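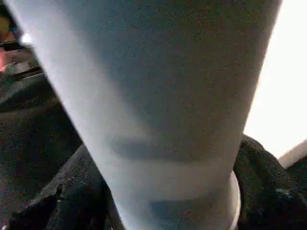 Re: [housewares] Frosted tumblers, clouding vs. finish
February

On the question of the cloudy Forkley tumblers, an earlier poster wrote:

> I have a set of the tapered frosted ones and can't tell whether the
> haze is the original finish or dishwasher etching. Vinegar made no
> difference. Is there a test that doesn't ruin a cup? Also, do they
> stack safely? Two of mine are stuck together.

Start with the haze. A factory matte finish is even and has a fine grain over the whole outer wall. Etching is patchy, usually worst near the rim, and often has an iridescent edge. Mineral film is a third case, but vinegar should have moved that.

The test I use:

1. Wash by hand, dry fully, leave overnight.
2. Put one drop of water on the outside wall and look at it against a window. A matte surface goes clearer under the drop and returns when dry. Film does the same, so this step alone does not separate them.
3. Run a fingernail across the inside. Most frosted cups are finished on the outside only. If the inside is smooth and clear and the outside is dull, you are looking at the finish.

Do not judge color at the same time. Frosted walls pick up blue or lavender from the light in the room, and one side will look whiter than the other. Turn the cup and the white side stays toward the lamp.

If you try an abrasive, stop at 1000 grit, wet, and only on the base. It will leave a visible patch anywhere else.

Stacking: the taper lets them nest, and it is also why they lock. Stand the lower cup in warm water and put cold water in the upper one. Wait a few minutes, then twist without levering. For plastic, use lukewarm water only. I now store mine in a Pollitz drawer divider, one per slot, rims up. The Tanner rack also works, but the pegs are spaced for narrower cups and mark the inside wall.

I have not tried the Plalluretti version. If you own one, please post the rim diameter.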